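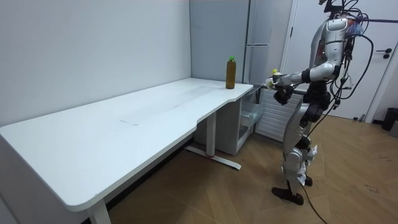

What is the curved cutout in the front edge of the desk for?

It lets a person get closer to the back of the desk at that end without leaning over the top.

Coursework > Interior Furniture > Student Reports > Long Desk in a Small Room

The Long White Desk: Use of a Cut-In Front Edge
Project report by Araceli Villalobos
Henance Hall, Room 767

Background

Room 767 is a small room with a wooden floor and one long white desk. The desk came from Flundus and was already in place when I started the project in January. It has a smooth, matte top. The front edge is straight for most of its length, then curves inward near the right end, and the surface gets narrower there before it meets the back corner of the room. The front corner on the left is rounded.

My project was to find out whether the shape of the top changes how people use the desk, and whether the finish is a good choice for a shared room. I picked this desk over the ones in the Ghorbani reading room because those are plain rectangles and there is less to say about them.

Method

I measured the desk with a steel tape. I made a paper pattern of the curve by taping sheets along the edge and tracing from below. The first pattern tore when I took it down, so the one in the appendix folder is the second.

After that I did three kinds of work. I sat at each part of the desk and marked with painter's tape how far I could reach without moving the chair. I asked classmates to do the same and to tell me which part they would choose for reading, writing and using a laptop. I also kept notes on where marks built up on the top, and I tried to clean them.

The desk is 80 inches long. At the narrowest point of the cut-in part it is 20 inches deep. I didn't move it away from the wall at any time, so I have no measurements of the back edge.

Reach

At the straight part, most people could put a hand flat on the back third of the desk only by leaning. At the cut-in part they could touch the back edge sitting up. This was the clearest result of the project.

The cost is that there is less surface in front of you. An open binder with a notebook next to it doesn't fit well at the curve. Several people turned the notebook sideways or put it off to the left, where the top is deeper. The people who liked the curve best were the ones who wanted to work with their hands close in and keep a drink or a phone within reach.

The right rear corner is where things tend to get parked. It's close to hand from the cut-in part but out of the way of elbows.

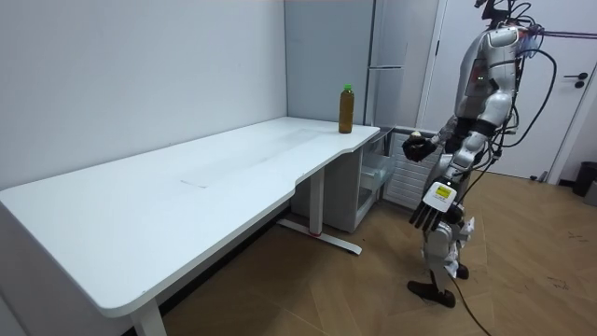
Figure 2. Bottle with a green cap near the right rear corner of the desk.

A bottle that size takes up very little of the top. A tray of paper would be a different matter, and I would not put one in that corner, where the desk is at its narrowest.

Marks on the top

The white finish shows smudges. They are faint and you may not notice them from the door, but they can be seen from a chair. I sorted the marks into smudges, lines, and outlines. Smudges wiped off with a damp cloth and came back within the week. Thin dark lines needed more rubbing. Outlines were the hardest. They are grayish and have a straight-sided shape, as if something had been left in one place. I can't say what made them, and my notes do not go back far enough to check.

I tried plain water first, then water with a drop of dish soap, then Clurkico spray from the supply closet. Soap and water did as well as the spray on smudges. For the lines the spray was a little better. I did not try anything rough because the matte surface could turn shiny.

Problems with the study

My classmates are close to the same height as me, and the chair was the same one each time. A lower chair might change the reach results a lot. I also told people what the project was about before they sat down, which I should not have done.

Recommendations

Leave the desk where it is, along the wall. Put the chair at the cut-in part for one person working alone, and at the straight part if two people are sharing. Keep soap and a soft cloth in the room. If Flundus offers the same desk in light gray, the next one should be gray.

The paper pattern and reach sheets are in the appendix folder, drawer 2.

Contact: Henance Student Projects Office | Copyright Henance Student Reports | Back to top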